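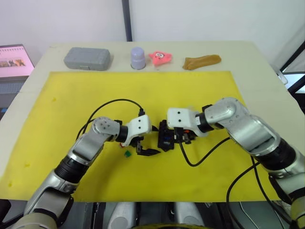
写真1 評価中の双腕キット(黄色の作業マット上、左右グリッパー接近時)

双腕作業キット「Betik」評価業務 進捗報告
提出日:2025年11月27日
提出先:Sunilex 設備企画部 Bleddyn Craddock 様

1. 今期の要点

Jurner社製の双腕キットBetikについて、ヒューズ差し替え作業への適用可否を見ています。前回の報告で「次回には結論の輪郭をお見せできる」と書きました。輪郭はあります。ただ、前回思い描いていたものより少々いびつです。

今期の試行は344回、うち記録として使えるものが318回でした。差の26回は保存先の設定を誤ったまま走らせた分で、これはキットの責任ではなく当方の責任です。製品評価の報告書としては珍しく、製品側に落ち度のない項目なので、最初に書いておきます。

2. 設置と立ち上げ

カタログには「開梱から45分で動作」とあります。測ったところ、開梱だけで45分かかりました。緩衝材の品質は非常に高いと評価します。

組み付け自体は素直です。左右の腕は同じ考え方で作られており、片側を覚えればもう片側で迷うことはありません。手首のケーブルは長めで、可動域いっぱいまで振っても突っ張らない反面、マットの上を這います。代理店のSandhuに相談したところ、翌日に結束バンドが一袋届きました。対応の速さは満点、内容については保留とします。

取扱説明書は英語版が正で、日本語版は「参考」とのことです。参考にした結果、原点合わせの章で半日を失いました。「肩を静かに落ち着かせてください」という一文が何の操作を指すのか、いまだに部内で見解が分かれています。

3. 作業別の所見

(1) 粗い把持
小さな立方体をつまんで移す作業は、初日から問題ありませんでした。デモとして来客に見せるには十分で、実際、来客の評判は毎回よいです。当社に立方体を移す工程がないことだけが惜しまれます。

(2) 両手の受け渡し
片方の指先からもう片方の指先へ渡す動作は、左右の位置合わせがすべてです。校正直後はよく合います。翌朝になるとわずかにずれていることがあり、現在は毎朝の校正を作業手順に入れました。Jurnerの技術窓口によれば「毎朝の校正は不要」とのことですが、窓口の方には毎朝のずれが見えていません。

(3) ブレードヒューズの扱い

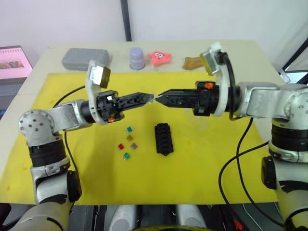

今回の本題です。ヒューズは薄く、寝ている向きがまちまちで、平らなマットに置かれると指先のかかる場所が限られます。先細の指はこの点で有利で、幅広の指に比べて隣のヒューズを巻き込むことが減りました。手首カメラの映像も役に立っています。手元が見えるということは、失敗の瞬間も手元で見えるということで、原因の切り分けが格段に早くなりました。

難所はホルダーへの挿入です。スロットの手前までは安定して運べますが、最後の押し込みで傾くと、そこから立て直す動作が今のソフトウェアにはありません。いったん離してつかみ直す手順を当方で追加し、来期に比較します。色の識別は照明の影響を受けやすく、夕方に弱いという、人間の担当者とよく似た特性が出ています。

4. 費用

今期の消耗品費は3000円で、全額が交換用ヒューズです。Sandhuからは保守契約の見積もりも届いていますが、この節に並べると3000円が気の毒に見えるため、別紙としました。

5. 未解決事項

・校正値が一晩でずれる件。Jurnerに記録を送付済み、回答待ち。
・日本語版説明書の改訂。要望は提出しました。受領の返信は英語でした。
・非常停止後の復帰に管理者パスワードが必要な件。安全思想としては理解できますが、パスワードを知る者が休むと装置も休みます。

6. 来期の予定

挿入動作のつかみ直し手順を組み込み、ホルダーを縦置きと横置きの両方で試します。あわせて照明条件を固定し、夕方の識別についても記録を取ります。購入判断に必要な数字は、その比較が終わった時点でお出しします。

なお、貸出期間の延長申請をSandhuに出す必要があり、Craddock様の承認印をいただきたく存じます。用紙は前回と同じ様式ですが、今回は押印欄が一つ増えています。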